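The Play Kitchen Project: What Makes a Small Kitchen Feel Real?
Final report, Early Childhood Environments
Ekow Sowah, Zinhle Mabuza and Tirta Ngui

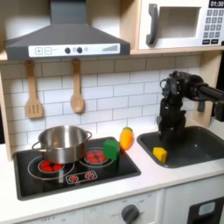

Figure 1. The cooking side of the play kitchen, with the hood, cooktop and microwave.

1. Why we picked this

Our assignment was to choose one piece of equipment in a children's space and study it closely enough to suggest changes. Other groups went for climbing frames and reading corners. We wanted the play kitchen in the Grovgate family room right away, and we still think we got the best topic in the class!

All three of us remembered having one as kids, or badly wanting one. Zinhle's was a cardboard box with burners drawn in marker, and she says she cooked on it for years. That got us asking our main question: how much of a play kitchen has to work, and how much can just be printed on?

2. What we did

We visited the family room in September and kept a log of 20 play sessions. One of us sat on the low bench by the window and wrote, one watched the clock, and we swapped roles between visits. We wrote down which part of the kitchen a child touched first, what they said while they touched it, and where they went next. By the end we had 125 separate entries. We also asked the parents to fill out a half-page form, and 31 came back.

We didn't join in the play unless a child handed us something. (This happened a lot. Tirta was served soup on every single visit.)

3. Printed parts and real parts

Before watching anyone play, we sorted the kitchen into parts that are only pictures and parts you can hold or lift. The cooktop turned out to be a great place to start. Its burners are printed, white rings around red shapes, and the two little red knobs at the front are graphics too. The pot standing on it is stainless steel with two loop handles, so it looks a lot like something out of a grown-up kitchen. The spatula and spoon hanging under the hood are wood.

We expected children to get bored with the printed knobs, since they can't be turned. We were wrong! They twisted their fingers on top of them and made clicking noises with their mouths. One girl scolded her brother for leaving the stove on.

The microwave was the other surprise. Its display reads 01:30, and the older children treated that number as a rule. They counted down from it, or announced that everything in this kitchen takes a minute and a half. Younger ones went straight for the big curved handle and had no interest in the time.

4. The hood

None of us thought the range hood would matter much. It has a plus and a minus button, two round knobs and a row of bars that climb in height, and we guessed most children wouldn't know what any of it was for. Plenty of them didn't, and they used it anyway - as a radio, as an elevator, and once as the controls of a ferry to Orkavville.

What the hood really does is give the utensils a home. Putting the spoon back on its hook became part of the game, and we saw children wait politely for a turn to hang it up. Our instructor, Yolanda Lorente, pointed out that cleanup goes better when the storage spot is in plain sight, and our log backs her up.

5. What we would change

We would add a second pot in a different size, because the arguments we recorded were nearly all about the pot. We would also like a low hook for a dish towel near the sink. Nkrumah Ofori, who runs the family room, liked the towel idea and asked for a sketch, which is attached as Appendix B.

We would leave the printed cooktop exactly as it is. Ekow started out wanting clicking knobs and lights, and he changed his mind somewhere around the eighth session.

6. Limits

Our visits were all in the late morning, so we never saw the after-school crowd. Two sessions were cut short by snack time. Our category "other cooking sounds" was much too broad, and next time we would split up stirring, sizzling and tasting from the start.

Appendix A: Observation log
Appendix B: Sketch of towel hook
Appendix C: Parent form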